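# "A cheap earphone must still survive the rain"

August 13, 2020

The office of Skonine is on the second floor, over a shop that repairs bicycles. I went there to speak with the woman who runs the online store of the company. She asked me to leave her name out of the article, as she is shy with such things, and I agreed. Skonine sells small audio products: earphones, portable speakers and simple music players for people who run, swim or work outside. Most of the orders come through the internet, and most of the customers she will never meet.

She made tea and we sat near the window. I asked first how she came into this trade.

"By accident," she said. "I was working for Ngau, in the warehouse. I packed the boxes. After some time I knew which products came back and which did not come back. The people who were buying the stock did not know this. They looked at the sales and I looked at the returns."

She stayed at Ngau for six years. When she left, she took a list with her, written by hand, of all the reasons customers gave when they returned an earphone. The most common was not the sound. It was the cable, close to the plug, where it bends. The second was the rubber tips, which were too big for many people and were often lost.

"Everybody writes about bass," she told me. "Bass, bass, bass. But the person who sends the earphone back is writing to me about the plug."

I wanted to know what the word "waterproof" means on the product pages of her store, as I have been disappointed by this word myself. She laughed and got up to bring a player from the shelf. It was the Vadano, the small swimming model which the store has sold since May. The page for it does not have the word waterproof in the title. It says how deep and for how long, and it says fresh water.

"Some sellers write waterproof when they want to say that you can sweat on it," she said. "I don't say they lie. Maybe they believe it. But a person reads this word and goes into the sea, and salt is a different thing. I prefer to lose this sale."

Does she lose many? She thinks so. The shops next to hers on the same marketplace use bigger words and have lower prices, and the search results put them first. She has asked the marketplace for a separate filter for swimming and for rain. The answer was polite and nothing has changed yet.

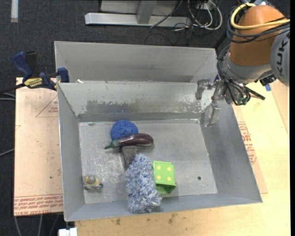 Photographs are another subject on which she has strong opinions. When she started the store, she used the pictures which the factories sent, and the colors were a constant problem. A customer ordered a green player and had in mind the bright lime green of a toy die, and what he received was closer to the dark skin of an avocado. He was right to complain, she says, and she returned his money on the same day. Now every color is photographed again in the office, by daylight, before it goes on sale.

"Blue is the worst," she added. "Blue on the telephone screen and blue in the hand are two different colors. I write in the text: a little darker than in the photo. People are thankful for this small sentence."

We spoke about prices. The Vadano costs more in her store than in others, and I asked her directly why a person should pay more for the same box. She did not take offense. Her price includes 13 months of guarantee, one month longer than she received from the supplier.

"The battery dies in month 13," she said. "Maybe you noticed this also. So I took this month on myself. In the first year it cost me some money, but now the customers know about it and they come again."

I asked if she reads the reviews. She reads all of them, in the morning, before she opens her mail. Reviews with one star she answers herself. Reviews with five stars make her suspicious when they are short and arrive together. Once she found a whole group of them under one of her own products, and she still does not know who wrote them. She reported them and they were removed, and the product fell many places in the list.

"My colleagues were angry with me," she said. "We are a small company and this was a good position. But I can't sleep well with such reviews."

The next product will be a speaker, the Daninico. It is a plain thing with two buttons and a loop to hang it on a bicycle or a tent. She was asked by the supplier to include colored lights and she refused them, as lights eat the battery and most people switch them off after one evening. She has carried a sample in her own bag for some weeks, with keys and an umbrella, to see what happens to the surface. It has scratches now. She showed them to me with some satisfaction and said that they will be in the product photos, on the last picture, so that everybody knows.

Finally I asked which earphone she uses herself. She opened the drawer of her desk and took out a very old pair, with a cable, and with black tape close to the plug.

"I repaired it already two times," she said. "When it breaks again, I will buy a new one. With the discount for employees, of course."

The Daninico will be on sale in the autumn, in gray and in dark blue. The price is not decided yet.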